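Zodum Film Nights: Frequently Asked Questions
Updated Nov 18, 2018

What is Zodum?
Zodum is a horror film club that meets in Pimville. We show older and lesser-known horror movies, mostly anthologies, ghost stories and low-budget creature features. The program is picked by Anong Phetsri and Mutua Kariuki.

When is the next season?
The next season starts in December and runs for 3 nights. Each night is a double bill with a short break between the two films.

What is the opening film?
We open with Musteo, a 103-minute anthology told in four linked stories, all set in the same boarding house. It is followed by Ulloa, a slower film about a lighthouse keeper's daughter. Both are shown uncut.

Do I need to be a member?
No. Members book first, and any seats left over go on general sale a week later. There are 50 seats, so double bills with a well-known title usually sell out.

How many tickets can I buy?
Up to 2 per person for each night. If you need more, email us and we will put you on the waiting list.

Are the films suitable for children?
No. Everyone must be 18 or older, including people who come with a parent. Bring photo ID if you look young.

Can I find out how violent a film is before I book?
Yes. Each listing has a content note at the bottom. It covers gore, harm to animals and flashing lights. The notes do give away some plot, so skip them if you want to go in cold.

Do you show subtitled films?
Yes. Anything not in English is shown in the original language with English subtitles. We do not show dubbed prints unless the dub is the only version available.

Can I get a refund?
You can return a ticket up to 2 days before the show. After that you are welcome to pass it on to a friend. Just send us the new name.

Can I suggest a film?
Please do. Send the title, the year and a line or two on why you like it. Anong reads the suggestions when she plans the next season. We can only show films we can get the rights for, and that can take months. 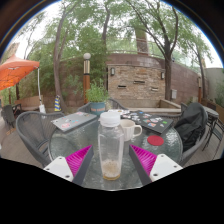
Mutua handles the rights requests, so if you know who holds a film, put that in your message too.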